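Can a machine sort small stationery on store shelves yet?
Shop & Office Equipment > Automation
Posted by Gurnov, 28th July

I help run a small grocery with a stationery bay. Our supplier keeps pushing a shelf robot and I'd like to know if anything on the market can do the fiddly part. I don't mean scanning for gaps or driving pallets around. I mean the perforated baskets where the sticky notes and small packets end up. 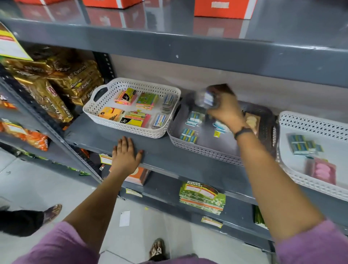

Customers pick things up and drop them in the wrong basket, so every evening a person goes through and puts them back. It takes 21 minutes on a normal day. We carry 324 stationery lines and most of them are smaller than a hand. The shelves are metal and date from 1985, and I won't be replacing them to suit a machine. The aisle is narrow too.

The part I can't picture a machine doing is erasers. The packets are light, they slide over each other, and you have to get your fingertips on one without dragging the rest along. Sticky notes I could almost believe. Has anyone tried this in a real store with customers walking through?

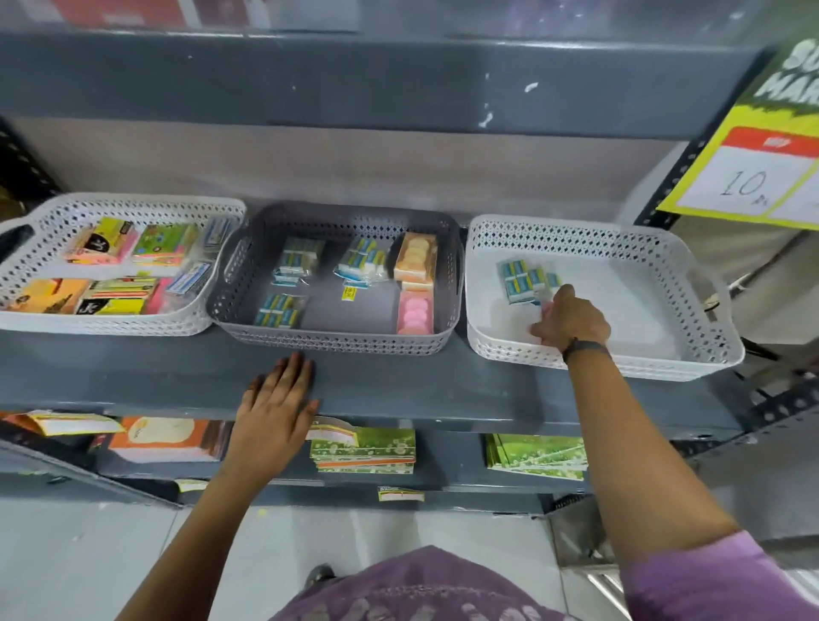 Remo Monti
Short answer, no, not at a price a small store would pay. I spent 6 years servicing warehouse pickers. A suction cup does fine on a flat box. Put it on a crinkly bag and it leaks air and drops the bag. Fingers do better on bags but then they have trouble getting down into a basket that's full. The other problem is knowing where things go. Your evening person knows the pink pad belongs with the other pads even when the label is face down. You can train a system on that, but 324 lines is a lot of training and the packaging changes.
If the supplier insists, ask for a trial on your own shelves with your own mess, during opening hours. Don't accept a video.

Tedesco
just get peg hooks, then you don't need a robot

Aldo Marino
Peg hooks won't hold pads unless they come in hanging packs, so that only covers part of it.
I agree with Remo on the picking. Where I'd spend money is a camera that tells you which baskets need attention, so your person can skip the tidy ones. We put one in last July and the evening round got shorter. It gets confused when things are stacked, and it still can't move anything.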